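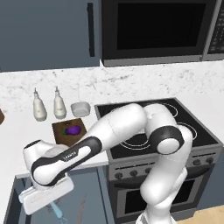
Wiping down the cooktop

I used to scrub my cooktop like I was mad at it. Now I lay a hot, soapy dishcloth over the crusty bits, go fold 18 socks or whatever, and come back to wipe. So much easier! My neighbor Vy Đinh adds a spoonful of baking soda (she's right, it helps with burnt milk).

Drawers that don't jam

Take everything out once in June and put back only what you've used since Christmas. I found 2 melon ballers in mine, and I don't even like melon. Stand the tall stuff in a jar and lay the flat stuff sideways.

Peelers

Rinse yours right after potatoes, before the starch sets like glue. An old toothbrush gets under the blade, and a drop of cooking oil on the pivot keeps it swinging. Don't soak it overnight, mine rusted that way and I was so annoyed.
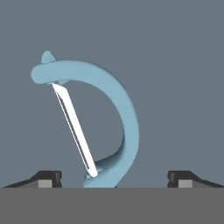
A D-shaped peeler in light blue

Next up is the freezer, and I'm already dreading the peas.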